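Projekte > Zasiven > Berichte > Zwischenbericht Arbeitspaket 2

08.01.2019
Von Amna Mengal
Lesezeit: 4 Minuten

Zwischenbericht an den Fördergeber: Zweihändige Kommissionierung im Verkaufsregal

Der vorliegende Bericht umfasst den Stand von Arbeitspaket 2 im Vorhaben Zasiven. Gegenstand ist die Frage, ob ein humanoider Roboter mit einer gemeinsamen Regelung für beide Arme Getränkeflaschen in einen selbst gehaltenen Einkaufskorb legen kann. Arbeitspaket 1 (Aufbau der Teststrecke, Kalibrierung) wurde bereits gesondert abgerechnet und wird nur dort erwähnt, wo sich Abweichungen ergeben haben.

Die linke Hand hält während der gesamten Aufgabe den Korb, die rechte greift. In der ursprünglichen Planung war der Korb als ortsfest angenommen worden. Diese Annahme wurde aufgegeben: Schon geringe Ausgleichsbewegungen des Rumpfes verschieben die Korböffnung so weit, dass eine vorab berechnete Ablageposition den Rand trifft. Die Korblage wird nun in jedem Regelzyklus aus dem Kopfkamerabild und der Vorwärtskinematik des linken Arms neu geschätzt. Als Griffpunkte sind sowohl der Bügel als auch der Korbrand zugelassen. Beim Griff am Rand hängt der Korb leicht schräg, was die Schätzung der Neigung erforderlich macht. 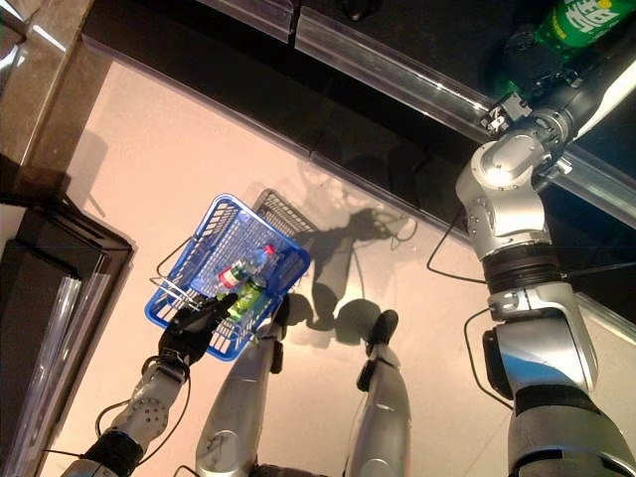
2.1 Datenerhebung und Lernverfahren

Die Trainingsdaten wurden durch Teleoperation gewonnen. Bis Ende Dezember lagen 465 vollständige Vorführungen vor, davon wurden 143 nach Durchsicht verworfen. Hauptgrund war ein Zeitversatz zwischen Kamerabild und Gelenkdaten, der erst nach dem Wechsel der Aufzeichnungssoftware auffiel. Die betroffenen Sequenzen ließen sich nachträglich nicht zuverlässig ausrichten. Für das Training stehen somit 322 Vorführungen zur Verfügung.

Das Verfahren mit der internen Bezeichnung Rana sagt aus dem Kamerabild und den Gelenkstellungen beider Arme eine kurze Folge von Sollpositionen voraus. Gegenüber der Vergleichsmethode Leritz, die jeden Arm getrennt behandelt, wird die Korblage als gemeinsame Zustandsgröße geführt. Beide Methoden wurden mit demselben Datensatz trainiert und auf derselben Hardware ausgeführt.

2.2 Ergebnisse

Je Methode wurden 45 Versuche gefahren. Als Erfolg gilt ein Versuch, wenn die Zielflasche im Korb liegt und weder eine andere Ware umgestoßen noch der Korb abgesetzt wurde. Rana erreichte 36 Erfolge, Leritz 27. Die Differenz entsteht fast vollständig in der Ablagephase; beim Greifen selbst liegen beide Methoden gleichauf. Eine statistische Absicherung ist mit dieser Versuchszahl nur eingeschränkt möglich und für Arbeitspaket 3 vorgesehen.

Von den neun Fehlversuchen mit Rana entfielen fünf auf den Griff und vier auf die Ablage. Spiegelungen auf den glänzenden Armschalen führten in Einzelfällen zu einer falschen Segmentierung des Flaschenhalses. Eine mattierte Folie für die Unterarme ist bestellt, die Lieferung steht aus.

Schwieriger als erwartet ist die Belegung des Regals. Stehen die Flaschen frei und aufrecht, genügt ein seitlicher Griff. Lehnt eine Flasche an einer anderen Ware, etwa an gestapelten Kekspackungen, muss die Hand den Neigungswinkel übernehmen, bevor sie schließt -- andernfalls drückt der Daumen gegen den Stapel. Liegende Flaschen auf dem oberen Boden sind derzeit von der Auswertung ausgenommen.
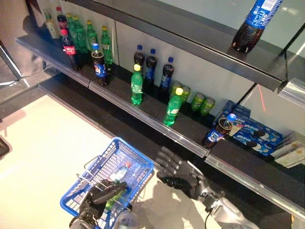 Für die geneigten Fälle wurde der Anfahrweg um eine Zwischenpose mit geöffneter Hand ergänzt, aus der die Orientierung der Finger nachgeführt wird. Die Zwischenpose verlängert den einzelnen Greifvorgang, verringert nach bisheriger Beobachtung jedoch die Kontakte mit Nachbarware. Eine getrennte Auszählung liegt noch nicht vor.

2.3 Abweichungen vom Arbeitsplan

Die Versuche mit Dosen wurden nach Arbeitspaket 3 verschoben. Die Fingerkräfte sind für dünnwandige Behälter noch nicht ausreichend fein einstellbar; Gillespie Yule bereitet dazu eine überarbeitete Stromregelung der Handantriebe vor. Der Meilenstein M2 gilt aus unserer Sicht als erreicht, mit der genannten Einschränkung. Der Kostenplan bleibt unverändert, innerhalb der Sachmittel wurden Beträge vom Posten Sensorik in den Posten Ersatzteile umgeschichtet (Sehnenzüge und Kabel der rechten Hand).

2.4 Nächste Schritte

Die verworfenen Aufzeichnungen werden teilweise wiederholt, vorrangig jene mit geneigten Flaschen. Anschließend folgt die Versuchsreihe beim Praxispartner Sornwood, für die ein zweiter Regaltyp mit geringerer Bodentiefe vereinbart ist. Offen ist noch die Freigabe der dortigen Stellfläche. Der aktualisierte Versuchsplan geht dem Fördergeber mit dem nächsten Mittelabruf zu.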